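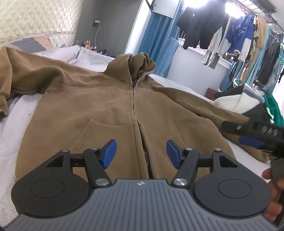

Chez Hiltum, on trie et on plie des vêtements de seconde main, et depuis le mois d'août on le fait aussi pour apprendre le métier à une machine. Moi, ça fait des années que je plie, et je ne pensais pas un jour devenir prof de pliage ! Je vous raconte un peu, puisque Francine me le réclame pour la page de l'équipe.

## Le sweat à capuche

Notre bête noire à tous. Le marron est étalé sur le devant, avec deux pinces au-dessus du travail, et il faut s'occuper de la capuche, des manches et de la fermeture sans que tout se mette en boule. À mains nues je n'y réfléchis même pas, avec les pinces j'ai l'impression de manger des petits pois avec des baguettes.

Côté patins bleus, Hacer Yurt m'a appris à attraper le tissu par les coutures (le poignet en bord-côte, c'est le plus facile). Elle a déjà 1512 pliages à son compte, moi 500, et je m'en vante quand même.

## Ce qui change pour nous

Le rythme, d'abord. On ne court plus après les cartons, on recommence le même geste lentement, et le soir c'est le pouce qui tire, plus le dos. Darragh Mulligan a obtenu 2 pauses de plus par poste, merci à lui !

Et puis il y a la question que Golshifteh pose à chaque réunion : une fois que le robot de Cerkis saura plier, on fait quoi, nous ? La direction parle de contrôle et de retouche. J'aimerais bien la retouche. J'attends de voir ça écrit.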